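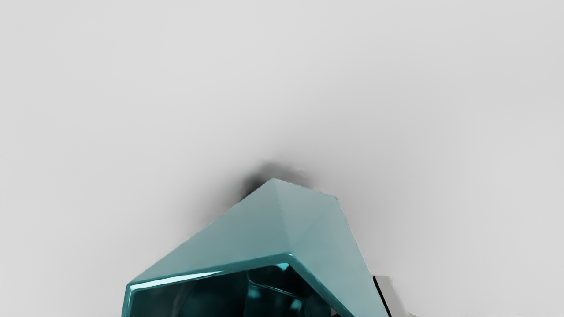
Fig. 1. Simulated view, teal test part with gripper finger at lower right.

Print | E-mail

GRIPPER COMPARISON, WORKING MEETING
March 8, 2019
Present: Bernardo Mota (chair), Armindo Amaral (minutes)
Apologies: Benkirane

1. Previous minutes
Accepted with one change. Item 4 should read "Pratum controller", not "Pridden controller".

2. Simulation runs
Mr. Amaral reported 300 simulated grasps with the Gundevum gripper and 370 with the Pridden. The counts differ because the Pridden batch was restarted after a change to the finger friction setting. It was agreed to compare success rates only, and to drop the first 48 Pridden grasps from the table.

Mr. Mota asked whether the dark shading behind the peak of the part in Fig. 1 is a shadow or a rendering fault. Mr. Amaral takes it to be shadow, but its edges are much softer than those of the part. He will render the view again with a second light. No effect on contact results is expected.

3. Part model
The collision mesh has 3971 faces. Mr. Mota considers this too many for the sloped planes and too few for the rounded rim. A revised mesh will be made with the detail moved to the rim and cavity. Grasps on the steep side face will be logged separately from grasps on the rim.

4. Controller
The Pratum controller still reports finger force one cycle late. Logs to be shifted before comparison. Position mode only until this is fixed.

5. Camera
Fixed view retained. Wrist view deferred to June.

Actions
AA: second render; revised mesh; shifted logs.
BM: written pass/fail rule for slip during lift.

Print | E-mail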